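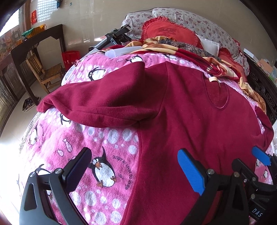
The warm clothes collection in the Greltummont building starts again in May 2023, and we ask all families to fold before they bring. Last time we received 446 pieces, and many of them came in one big knot. Please fold on a bed, it is much easier than on the knees. A maroon fleece sweatshirt spread on a pink penguin blanket has all the space it needs, and one sleeve can already go over the body while you smooth the rest with your hand. Fleece is thick, so do not press it too small – three folds are enough.

Sweatshirts and sweaters go in the boxes from Groseo, at most 15 in each box. Children's blankets are also welcome, but please put them in a separate bag. Everything must be washed and completely dry.

You can leave your bags in room 202, next to the Prollari office. The door is open every morning until noon. We are still looking for baby sizes and for adult socks – of these we never have enough.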